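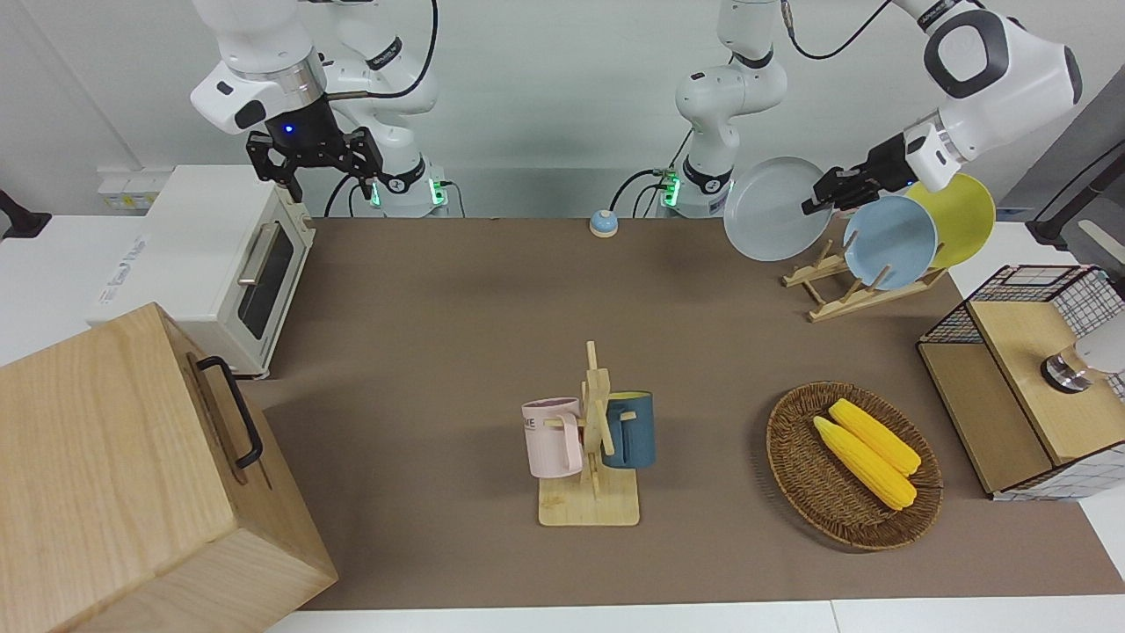
Destar dish rack in light wood, with blue and yellow plates standing in it.

Destar Wooden Dish Rack

The Destar is a simple rack for drying and keeping plates. It is made of thin, pale wooden slats, and the angled supports hold each plate upright, so you can take out the one you need without moving a whole pile. We find it very suitable for small kitchens, where the counter must serve for many things.

The rack comes from the Munasinghe workshop and is sold in our shop in Pridthorpe. The length is 40 cm. It arrives flat in the box, together with 6 screws and a small key, and the assembly takes a few minutes.

Care: wipe the rack with a damp cloth and let it dry in the air. Please do not put it in the dishwasher and do not leave it standing in water. Two or three times in a year you can rub the slats with a little kitchen oil.

Please note that the plates are not included. If you look for plates in plain colors, they are on the Horkuvell tableware page.

Delivery is in 3 working days when the item is in stock. The larger model is expected in August and can be ordered in advance by e-mail. The guarantee is 2 years and covers the slats and the supports, but not changes in the color of the wood.

Page updated June 11, 2018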